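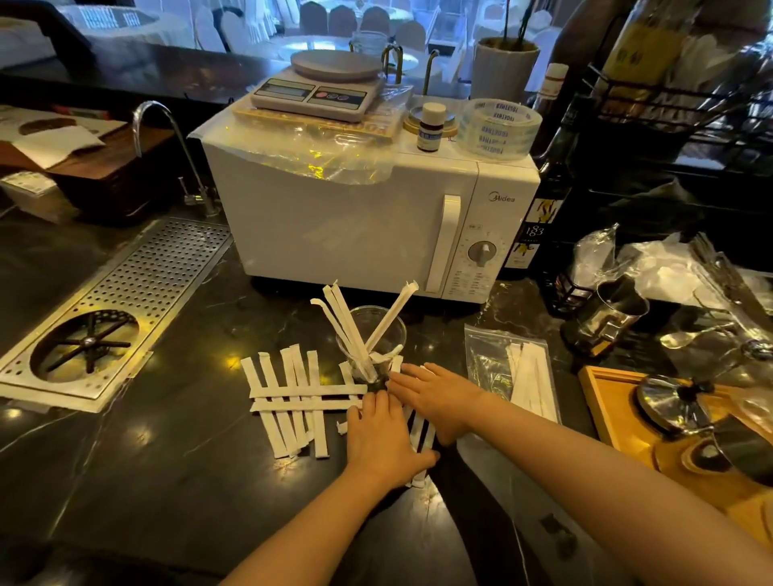
Is it bad that the top of my microwave has become a shelf?

Posted in Small Cafés and Coffee Bars
874 views, 3 replies

Pascu

I run a small drink counter and I have run out of counter. The bar is dark marble pattern, very handsome, and I chose it so that people could admire it. They can't, as it has a Midea microwave in the middle of it, and the microwave has everything else on it. Currently up there: the digital scale, a little brown bottle with a white cap, a roll of clear packing tape that says TOGETHER over and over in blue (I find this encouraging at six in the morning), and a sheet of plastic wrap that I keep meaning to throw out. The straws live in a plastic cup in front, so anyone who wants warm milk has to reach over them to get at the handle.

The left side is no help. That's the tap, the long drip tray with the holes, and the rinser at the end of it, and those are all plumbed or set into the counter and aren't going anywhere until I do.

I use the microwave maybe 11 times a day, never for long. My questions:

Can I keep using the top as storage, or am I slowly cooking my scale? It has started to give numbers I don't believe. Yesterday it told me the same dose of beans was two different weights within a minute.

Does the plastic wrap matter? It hangs down the front corner a bit.

And if all this has to move, where do people put it? I have no back room. I have a closet, and the closet is full of cups, because I once got a good price on 3000 of them.

Přemysl Halás

Take the plastic wrap off today. Some microwaves vent through the top, some through the side or the back, and I can't tell you which yours does. The manual will say, and it will also say how many inches of clear space it wants on each side and above. Whatever that number is, it doesn't include wrap. A film lying over a vent keeps the heat in, and if it gets warm enough to go soft you will be scraping it off the housing with a plastic card – I have done this, and it took a whole afternoon and most of a podcast.

The scale I would move for two reasons. A microwave has a fan and a turntable motor, so the top shakes a little whenever it runs, and small scales hate that. They also drift when they warm up. Put it on the bare counter, let it sit for ten minutes, zero it, and weigh something you know. A nickel is 5 grams. If it still makes things up, change the battery before you blame it.

Whatever is in the brown bottle, find out if it minds being kept warm. Most syrups and extracts do.

For space, get a shelf that stands over the microwave on its own legs, so nothing touches the top. Measure the height first, including the gap from the manual, and check that the door can swing all the way open past the leg. I bought mine at Movside without checking the door. It now holds plants.

Nakance

mine has had a bread box on it since forever and its fine

Pondanby_209

I would start with the straws. They're the only thing in the list that customers touch, and you have parked them where your elbow goes. Move the cup to the customer side, or get one of those lidded holders if your inspector is the type. Ours is the type. Any wrapper that has already torn open, throw that straw out, it's a fraction of a cent and she will find it.

The tape doesn't need to be on a drinks counter at all. Hang it on a hook. If you've got any hooks near the back there, that's a roll of tape and a towel sorted right away.

Agree on the shelf. Disagree on the closet being full, a case of cups can go on top of another case of cups.

Pascu

Wrap is off. The scale is on the counter and has gone back to telling the truth, or at least to telling the same story twice. Nakance, I admire your life. The cases already go to the ceiling, Pondanby, but I'll move the straws tonight after closing and look for the manual, which I believe is under the cups.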